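How to check the licences in your project before somebody else does

Wrote this up in a hurry after the third person in two weeks asked me the same thing. It's for small teams shipping software with open source parts in it, which is everybody. Not legal advice. I'm not a lawyer, I just got stuck with this job at Wastinness and learned it the slow way.

What you need: your source tree, a spreadsheet, a text editor, an afternoon. Maybe two afternoons if your project is old.

Before you start

Pick one release and stick to it. Don't try to audit "the project", because the project changes while you're looking at it. Tag the commit, check it out into a clean folder, work from that.

Decide what counts as shipping. Ours was simple: an installer people download, plus a small server piece that customers run themselves. Both go out the door, so both count. If you only run the code on your own servers the rules are different for some licences (GPL mostly doesn't bite, AGPL very much can). Write down which one you are at the top of the sheet. You will forget.

Step 1 - get the list

Run whatever your package manager has for listing dependencies. All of them, not just the ones you asked for by name. The first time I did this for Zondaseck I expected a couple dozen lines and got 109.

Dump it to a file. Columns:

Name
Version
Licence as declared
Licence as found
Where we use it
Modified by us? (y/n)
Notes

Keep "declared" and "found" as two columns. They disagree more often than you'd like. Declared is what the package metadata claims. Found is what's sitting in the LICENSE file, if there is one.

Dev-only tools go on a separate tab. Test runners, linters, that sort of thing. They don't usually ship. But check, since we found a test helper bundled into the installer and it had been there since a November release.

Step 2 - find what the package manager can't see

This is the bit people skip. Copied code. Somebody pasted a sort function off a forum in a rush, somebody dropped a whole library into a folder called "vendor" or "third" or "misc2".

Search the tree for these words, ignoring case:

copyright
licence
license
all rights reserved
SPDX
GPL
adapted from
taken from
based on

Spell it both ways. We write licence with a c up here for the noun and half the files in the world don't.

You'll get a pile of hits. Over 1000 on ours, most of them the same header over and over. Sort by folder and it shrinks fast. What's left goes in the sheet, one row each, same columns.

Also fonts, icons and sounds. They have licences too and they're often worse than the code. "Free for personal use" on a font means you can't ship it in a product. We had one of those. Swapped it.

Step 3 - sort into piles

Don't read every licence top to bottom. Sort first.

Easy pile: MIT, BSD, ISC, zlib. Keep the copyright notice and the licence text with what you ship and you're mostly done.

Easy pile with homework: Apache 2.0. Same as above, plus pass along the NOTICE file if there is one, and mark files you changed. It also has a patent grant in it, and the grant ends if you sue somebody claiming the work infringes your patent. Tell your boss that part before your boss finds it.

Careful pile: LGPL, MPL. Usable in closed products but there are conditions. How you link matters with LGPL. With MPL the files stay under MPL, including your changes to them.

Stop pile: GPL and AGPL if you're shipping closed source. Also anything with "non-commercial" in it. Also anything home made.

No licence pile: code with nothing attached. People think that means free. It means the opposite, you have no permission at all. Write to the author and ask.

Ottó Illés wrote a parser we'd been using for years with no licence on it. I sent him a two-line email, he added an MIT file the same night. Not everyone is that quick but most people do answer if you're polite and short.

Step 4 - check the patent side, a little

You can't clear patents yourself. Don't try, and don't go trawling patent databases on your own either - get advice first, as in some countries knowing about a patent can make things worse for you later. Ask somebody qualified where you live.

What you can do is note which parts come with a patent grant and which don't. Add a column. Apache 2.0 yes, GPLv3 yes, MPL 2.0 yes. MIT and BSD say nothing about patents in so many words, and people argue over what that adds up to. Put "silent" in the cell and move on.

Watch for codecs. Video and audio stuff can have a perfectly open code licence and still need a separate patent licence for the format. That's a row in red.

If a letter arrives from a company you've never heard of, don't answer it yourself. Géza Kun at Drokholm did, on a small project called Han, very nice friendly reply explaining exactly how his code worked. Took a lot of undoing. Save the letter and the envelope, write the date you got it, hand it to a lawyer.

Step 5 - fix what's in the stop pile

Four choices, in the order I'd try them:

Remove it. You'd be suprised how much isn't used any more. 6 of our problem rows went away by deleting an old export feature.

Replace it. There's usually a permissive library that does the same job.

Ask for another licence. Some projects sell a commercial one. Some authors will just say yes. Get it in writing, and if there's more than one author you need all of them.

Open your own code. Maybe not what the boss wants to hear. Bring it up anyway, for the server piece it turned out to be fine with us.

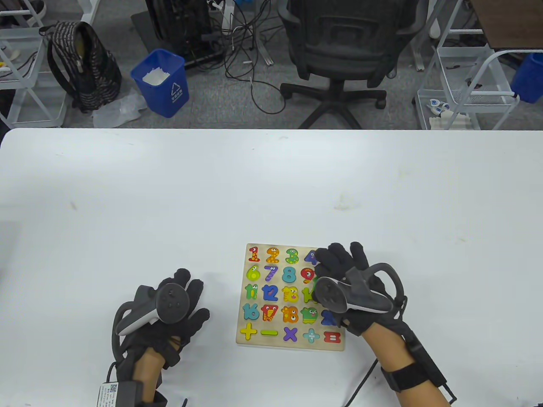

Whichever one you pick, write it in the Notes column with your initials. "Fixed" isn't a note. "Removed, export feature dropped, checked build" is a note. In a year you'll be reading this sheet cold and trying to work out what you meant.

Then build again from clean and redo the list from step 1. Replacing one library can drag in new ones. Ours did, 2 new rows, both MIT, no drama.

Step 6 - make the notices file

Plain text. Call it THIRD-PARTY-NOTICES or something equally boring. For each thing you ship:

Name and version
Copyright line, copied exactly
Full licence text
Link to the source, if the licence wants you to offer it

Copy the copyright line exactly. Don't tidy the years, don't fix the spelling of someone's name. If ten packages use the same MIT text you still need each copyright line, but you can group them over one copy of the text. That's how I do it.

There are tools that generate this file. Use one, then read the output. Mine left out everything in the vendor folder and put our own company down as a third party.

Put the file in the installer and link it from the About box. Open the About box on a real install and click teh link. Ours pointed at a path on my laptop.

Step 7 - keep it from rotting

Add a check to your build that fails when a new dependency turns up with a licence that isn't on your allowed list. Keep the list short. Ours is MIT, BSD, ISC, zlib, Apache 2.0 and that's all, anything else needs a person to look.

One line in the contributor notes: say where pasted code came from, with a link. In a comment, right above the code. Nag about it in review.

Redo the step 2 search every release. It's quick once the old hits are written down - just compare against last time.

Common snags

Dual licensed packages. "MIT or GPL" means you choose. Write down which one you chose. "MIT and GPL" means both apply, and that little word is easy to miss at five in the afternoon.

Licence changed between versions. Happens a lot now. Check the version you're shipping, not what's on the project's front page today.

"GPL with exception". Read the exception. Some of them are there so you can link to the thing from closed code, some cover only one narrow case.

"Public domain". Fine in some countries, murky in others. CC0 is clearer if the author will switch.

Packages with the licence only in the readme. Counts, but save a copy of the readme. They get rewritten.

Blank version of the spreadsheet is on the downloads page. The red row formatting breaks if you sort by column F, haven't fixed that yet.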